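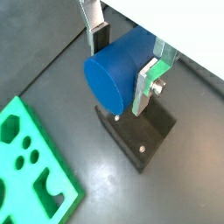 Section 3: Leveling the Skernov shelf unit

Level the unit before you load anything onto it. A shelf that leans even slightly will drift further out of line once it carries weight, and the doors will stop closing properly. Spacers come in several colors, one for each position. The blue cylinder is the rear spacer and has flat ends, so it can stand upright under the back rail without tipping. Keep all spacers out of reach of small children.

You will need a spirit level, a tape measure and the hex key from bag 2.

1. Move the unit to its final position. Leave a gap of 54 mm between the back panel and the wall.

2. Turn all front feet clockwise until they stop.

3. Stand a blue spacer under each end of the back rail.

4. Lay the level across the top shelf, left to right. Turn the front feet until the bubble is centered.

5. Lay the level front to back and check again. If the unit leans forward, raise both front feet by the same amount.

6. Measure from the floor to the underside of the top shelf at both ends. Both readings should be 755 mm.

Note: On thick carpet, wait a day and repeat steps 4 to 6. The feet will settle.

CAUTION: Do not lift the unit by the top shelf. Two people should lift it by the side panels.

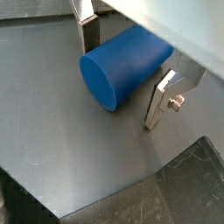

Fig. 3-2. Blue spacer lying on its side.

Do not fit a spacer in this position – it can roll under load. Stand it on one flat end as in step 3.

If the readings in step 6 still differ, loosen the rail screws half a turn, press down on the higher end and tighten them again. Units with the Atelico glass door need the hinges set afterward. See Section 4.

Revised 12/4/20, F. Akbulut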